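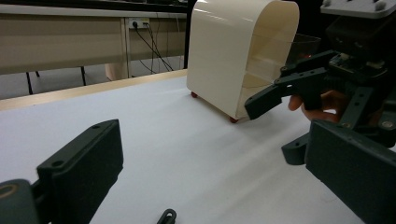

Two grippers at the table, with a cream arch on red wheels in the middle of the scene.

About Brakari

Brakari makes and services hand-held grippers for teaching labs and small workshops. Rajkumari Dubey started the business with one bench and a second-hand lathe. We are now a team of seven.

Our main product is the Giralon kit — two fingers, a handle and spare screws, packed for assembly in an afternoon. The hire program covers 20 kits, and servicing is done in our own workshop. Enquiries about hire open each November.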